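Student Robotics Board > Pick and Place > Wrist view on the Rolter, pads wide open

gristmill_ee
14 posts
Our class project is due in September and the team has reached the stage where we stare at the gripper in silence. We have a Rolter arm with a two-finger gripper and a wrist camera. The job is to pick up short gray cylinders lying on a white table. The instructor picked the table. I have opinions about the table.

Right now the script opens the pads all the way, creeps in, and then closes on whatever it believes is there. Its beliefs are varied.
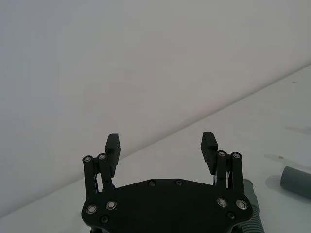

I set the brightness threshold at 195 and it grabs the shadow about as often as the part. At 125 it sees nothing at all and reports success. One teammate wants to paint the cylinders orange. Is that cheating?

pallet_jackie
Not cheating if the rules allow it. Ours did, one year. We painted everything and still came in second to last, so don't expect miracles from orange.

zaki_user_no_2
Drop the threshold entirely and use edges. Zaki has an edge filter built in and it took me one evening. Well, one evening and the next morning.

gristmill_ee
We're not on Zaki. The school has Feltico licenses, and by licenses I mean one laptop.

torquewrench88
Disagree on edges. White table, white wall, so the strongest edge you'll get is where the two meet, and your arm will go pick up the horizon. Crop first. Throw away anything outside the pads and then argue about filters.

zaki_user_no_2
I have used edges for two seasons and never picked up a horizon.

torquewrench88
Your table was green. I was there.

pallet_jackie
Both of you are skipping the dull answer, a dark mat under the parts. The Gistaretti club kit comes with one and it's the only piece of that kit I'd pay for.

gristmill_ee
Asked. Mat is "a modification of the work surface." Paint is apparently fine. I did not write this rubric.

torquewrench88
Then crop and paint. And close slower, whatever you pick. Try 40 on the speed setting and check the pad gap before you let it claim a grasp. If they've closed all the way, you're holding air.

gristmill_ee
Cropping tonight. The orange faction has already bought the paint.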